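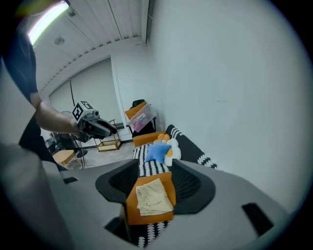 Sofa corner, folded cloth on the orange cushion, second hand-held gripper coming in from the left.

Notebook, student project "Soft Things", entry of April 5, 2023

Sofa work again. The task list for this block has two tasks: fold the cream cloth and leave it on the orange cushion, and put the pillows back in their order. I did the cloth task with a partner, one gripper each, and we took turns in who starts.

The first thing to write down is the grip point. When we take the cloth at the corner, the fingers close on one layer and the fold stays clean. When we take it in the middle of the edge, they often close on two layers and then the top one slides when we let go. I think the textured faces of the fingers hold the cloth too well for this, they do not release at once. We tried to open more slowly. It is better but it costs time, and in the June competition the time counts.

Rule we agreed on: open the fingers halfway, wait for a short moment, then open fully and go straight up. Do not go sideways out of the cloth. I did it sideways five times today by habit and every time I pulled a wrinkle into the top layer. Small wrinkles we keep. If the cloth falls from the cushion we mark the run as failed and do not repair it by hand.

Marker cube. The tracking was lost in several runs when the wrist turned too far inward. The solution for now is to keep the elbow lower and to turn the body a little. It feels strange at the beginning. Somebody from the Brinwood team wrote on the shared page that they put the cube on a higher mount. I would like to try this, but please not in the middle of a data block, or we will have two calibrations mixed in one folder.

Pattern of the sofa. The Zosto segmentation script has trouble with the black and white leaves. It finds edges of "cloth" where there is only upholstery. On the orange cushion it works fine, so the cloth should start and end on the orange and not on the pattern. For the pillow task this does not help us. The cloud pillow is white, and near the white leaves the mask grows into the sofa. I made a note in the issue list with two runs as reference.

Numbers. We need 1,000 good runs before the training for the competition model. After today the counter is at around 800, before the check. Last time the check removed more than I expected, mostly runs where the recording was stopped too early. Please hold the end position until you hear the tone, then stop. I know it is boring.

Discussion with the others after the block: should we vary the starting fold? I am for it. If the cloth always starts in the same shape, the model will learn this one shape and nothing else, and the Dlamini round (the one with unknown household items) will be very bad for us. The other opinion is that we first finish the simple set and then vary. We did not decide – it goes on the agenda.

To do:
– check the runs of this block, tone and end position first
– ask Prokwood if the spare finger pads are still in stock
– print a new marker sheet, matte paper, the shiny one reflects the ceiling light
– write the half-open rule on the task card
– charge both grippers overnight, the left one was nearly empty at the end

Open question from me: does the script save the gripper width in millimeters or in raw values? I found both in the old notes.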